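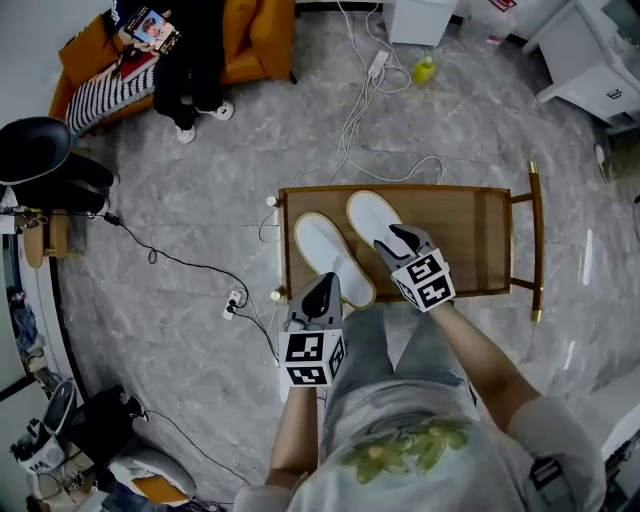

The claim ran to 16 pages and concerned water. Benedetta Barbieri read it on the morning train to Clita, starting with the schedule of losses, as she had been trained to do. The Hotel Kárason had closed its second floor in March after a pipe joint failed above the linen store. The owner valued the lost stock at $2,100 and had listed it by room. Each guest room had held one kettle, one robe and a low wooden tray table with a raised gold-toned rim, on which the housekeeping staff set out a pair of white slippers with thin tan-gold edging, side by side. The slippers were disposable. He had claimed them at the price of shoes.

She made a note of this and turned to the plumbing report.

The joint was a compression fitting, brass, installed by a firm called Dotar. The report gave the cause as fatigue. It did not give the water pressure, the age of the pipe or the name of the person who had looked at it. Benedetta underlined the word fatigue and wrote "measured how?" in the margin.

Begoñe Arrieta met her at the side door with a ring of keys. She had managed the building for the owner and, before him, for his father. She led the way up without speaking and unlocked the linen store.

The ceiling had been opened over an area the size of a door. Benedetta set up the ladder, climbed 4 rungs and put her torch into the gap. The new section of pipe was copper. The old section had been left lying across the joists, which was untidy but useful. She took the failed fitting down and turned it in her gloved hand. The nut was sound. The thread was clean. On two opposite faces were the bright parallel marks of a wrench.

"When was this last tightened?" she asked.

"It was never tightened," said Begoñe.

"Someone has had a wrench on it. The marks are newer than the tarnish."

Begoñe looked at the fitting for some time. Then she sat down on an upturned crate stencilled with the word Stutano and folded her hands over the keys.

"It dripped," she said. "All winter. I wrote to him and he did not answer. So I gave it a quarter turn, and the dripping stopped."

"For how long?"

"Two weeks."

Benedetta considered the thread again. An overtightened ring will hold for a while and then let go. The policy excluded wear. It excluded neglect by the owner. It said nothing in particular about a quarter turn by the manager - she would have to check the endorsements.

"Do you have copies of the letters?" she asked.

"In the office. In a grey folder."

"I'll need those first," said Benedetta, and she began to fold the ladder.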